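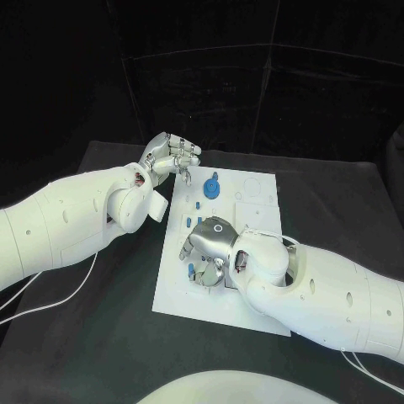

Fairclough 344 folding table, four months in

Bought in August to replace a Peken that sagged in the middle. The legs lock firmly and the top stays flat with a sewing machine on it. At 135 dollars it cost more than the Prevon, but the hinges are better.
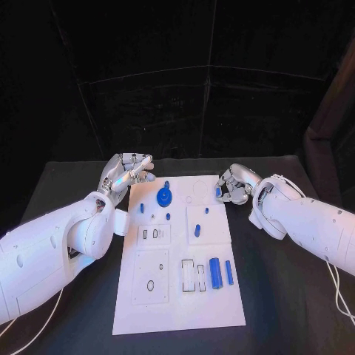

Folding it takes two people the first few times. The feet scratched my floor, so I put felt pads on - the ones in the bag were too small. Delivery was slow. I'd buy it again, but on sale.

Posted 12/06/2025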